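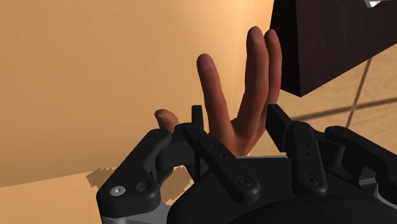 Figure 1. Simulated view of the two-finger gripper with jaws open and the hand model behind and between them.

Projects > Assistive Handling > Nava > Progress Reports

Nava Handover Project
Progress report to the Raltdale Fund
August 8, 2023
Prepared by Leobardo Beltrán

Period covered

Work since the May report. The grant pays for a comparison of two grippers for passing small household objects to a seated person: the Trurau, a rigid two-finger gripper with linkage-driven jaws, and the Skakik, a soft-fingered gripper run on low-pressure air. The simulation part of the comparison is finished. The bench part has started and is behind the schedule in the work plan.

Simulation

We ran 500 handovers in simulation for each gripper. The same arm model, objects and room were used for both, and the starting pose of the hand was varied between runs. A run counted as good if the object left the jaws after the hand closed on it and the gripper did not touch the fingers with more than the contact force set in the work plan.

The Trurau did better on anything with flat sides. Boxes, the remote control and the pill organizer were held square and let go cleanly. It did worse on the cup and the roll of tape, where the pads had only a narrow line of contact and the object turned as the person pulled on it.

The Skakik was more forgiving with round objects and with hands that came in at an odd angle. Its weak point was release timing. The fingers take a while to let go after the command, and in the slower runs the hand had already started to draw back with the object still held. We changed the controller so that release begins on the first steady pull. That helped, but it also caused some early drops with the heavier objects. We have kept both versions of the controller and will take both to the bench.

Most of the bad runs for the Trurau were finger contacts. They came mainly from spread hands, where a finger was close to one of the pads before the arm had stopped. The outer links were less of a problem than we expected. We have added a slower final approach and a wider stop distance when the hand is open. The cost is a longer handover, and we will want to hear from the bench participants whether the wait bothers them.

The hand model is a limit on all of this. Its fingers follow set poses and do not react to being touched, so it tells us little about how a person would adjust their grip. We are treating the contact results as a way to rank approach paths and will not report them as a safety finding.

Cameras

Two camera positions were tried, one on the wrist and one on a fixed post beside the chair. With the Trurau, the wrist camera loses part of the hand behind the gripper body and jaws during the last stretch of the approach. The thumb side and the base of the palm go first. The hand tracker keeps its estimate for a short time and then starts to drift.

The post camera does not have this problem but is blocked when the person leans forward. Using both gave the steadiest tracking. It also means a second calibration each time the post is moved, and the post gets moved often in a room that other people share. For the bench trials we will use both cameras and log them separately, so either one can be taken out of the results later.

Bench work

The plan calls for 200 bench handovers with each gripper. The Trurau is mounted and has been through its setup checks. The mounting plate supplied with it did not match our wrist flange, and a replacement had to be machined in the department shop. The Skakik is on site but has not been mounted. Its air line needs a longer run than the one we bought, and the regulator has to sit where it will not swing into the post camera.

Changing from one gripper to the other takes up to 40 minutes with recalibration. We had planned to swap between grippers within a session. We now plan to run each session with a single gripper and balance the order across participants. The work plan will be updated to show this.

No participants have been scheduled yet. The revised consent form, with the second camera added, has gone to the ethics office and we are waiting on their reply. Staff have been standing in for setup checks only, and those handovers will not be counted.

Spending

Equipment spending is within the budget line. The replacement plate was charged to shop time. The longer air line and fittings will come out of consumables. Travel has not been used, and we may ask to move part of it to participant payments if the single-gripper sessions mean people have to come in twice. We will send that request separately once the session plan is settled.

Problems and changes

The bench schedule has slipped because of the mounting plate and the consent form. We are not asking for an extension at this point. If the ethics reply raises new questions we will write to the program officer before the next report.

The simulator was updated partway through the period and the contact settings changed with it. The early Trurau runs were repeated under the new version so that both grippers are compared on the same footing. The old runs are archived and are not included in the totals.

Next steps

Mount the Skakik and finish its setup checks. Fix the post camera position and mark it on the floor. Run the first Trurau sessions when approval comes through. Send the object list to the occupational therapy group for comment, as they asked to see it before the cup and tape trials are run. The full simulation tables will be attached to the next report along with the first bench results.

Related items
Nava: May progress report
Nava: work plan and object list
Trurau mounting notes
Skakik air supply checklist
Raltdale Fund reporting schedule

This site uses cookies to remember your settings and count page visits. Accept | Manage settings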